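The third gripper came in June, in a padded envelope, with no manual. Bo-ram Ma put it on the windowsill next to the other two and went back to peeling garlic.

"Is that the Osteo?" her mother-in-law asked.

"The Osteo was the first one. This is the Vorska with the new pads."

Bok-nam Yeon looked at it for a while. She had seen the first two come and the first two disappoint, and she did not expect much of things that arrived in envelopes. She moved it farther from the garlic.

Bo-ram was paid by the session. Yu-na Yoon, who ran the comparison out of a rented office across the river, sent her a sheet every evening and wanted it back filled in by the next one. The sheet had a row for each grip and a column for what went wrong. There was a box at the bottom marked Remarks, and Bo-ram was the only one of the testers who wrote in it. She had worked in a hotel laundry before this and was used to writing down what was wrong with things.

The first trials had been easy. Towels, cups, the lid of a jar. The Osteo had flat pads and did well on towels. The second gripper, a Thampi, closed harder and did well on cups until it chipped one, a blue one that Bok-nam had brought from her old apartment. Yu-na sent money for the cup. Bok-nam put the money in a drawer and didn't spend it.

Now it was tableware, and the instructions were two lines long. Empty the caddy onto the table. Put everything back, one piece at a time, using the gripper only.

"One piece at a time," Bok-nam read aloud. "I could do it in one handful."

"They know that."

"Then what are they paying for?"

Bo-ram tipped out the caddy. Chopsticks went across each other and the spoons slid in among them. She picked up the gripper, checked that it was recording, and started.

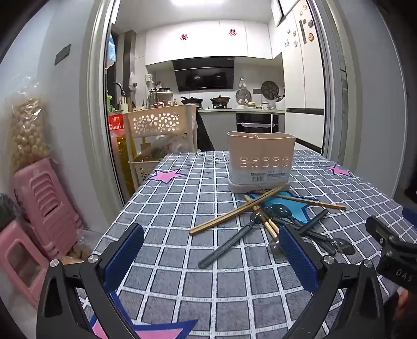

The trouble with chopsticks was that they rolled. With the Osteo she had squeezed one and watched it turn over between the flat pads and drop. She had tried coming at it from above, from the side, and finally from the end, and had written in Remarks that the end was best but that no person would ever do it that way. Yu-na had called her about that one.

"Would you do it that way if the gripper was all you had?" Yu-na asked.

"If it was all I had I'd eat with my fingers."

Yu-na had laughed, and then asked her to keep trying from above.

The ribs on the new pads helped. Bo-ram could feel it through the handle, a small catch where before there had been a slide. She got the first chopstick up, carried it to the caddy, and let go. It went in. She got the second and the third. On the fourth she took hold too near the tip and the whole length swung down and knocked against the rim.

"Higher," said Bok-nam, who had pulled a stool over.

"You're going to be on the recording."

"Then I'll be on the recording. Higher. You hold it like a pen you don't like."

Bo-ram held it higher. It went in.

The spoons were worse. The bowls were see-through and in that light she kept misjudging where the edge was. She closed on nothing twice. The third time she had the handle but the ribs let it twist, and the bowl dipped and swung back and forth all the way over to the caddy. She put it down, breathed out, and took it again near the neck.

It took her 13 minutes. With the Thampi, the same job had taken 10, but she had dropped 7 pieces, and with this one she had dropped 4. She wrote it all down. In the column for what went wrong she put: rotates when held by the thin part. In Remarks she put: my mother-in-law says higher.

Her niece, Ga-eun Cha, came by after school and wanted a turn. Bo-ram said no, and then at dinner, when the sheet was already sent, she said yes. Ga-eun dumped the chopsticks out again and filled the caddy without stopping to think about any of it. She didn't hold the gripper level. She came in with her wrist tilted so that one finger slid under each chopstick and the other only had to meet it.

"Do that again," Bo-ram said.

"Do what?"

"Slower."

Ga-eun couldn't do it slower. When she slowed down she dropped them. Bo-ram had her do it at her own speed several more times, standing behind her to see the angle, and then tried it herself. It was better. It was better with the spoons too, if she turned her wrist the other way.

She called Yu-na, who was still at the office. There was a man's voice in the background, Yi-an Bae, the one who mounted the arms. Yu-na put her on speaker.

"Tilted how far?" Yi-an asked.

"I don't know. Like you're pouring out a cup and somebody tells you to stop."

She could hear him repeat it to himself.

"The arm can do that," he said. "We had it locked level. I locked it because everybody was holding it level."

"We were told to hold it level," said Bo-ram. "It was on the first sheet."

There was a pause at the other end, and paper moving. Then Yu-na said she would send a new sheet in the morning, and a fourth gripper when the Grukell people got around to shipping it, and was there anything in the house smaller than a chopstick.

Bo-ram covered the phone and asked.

"Toothpicks," said Bok-nam, and got up to look for them.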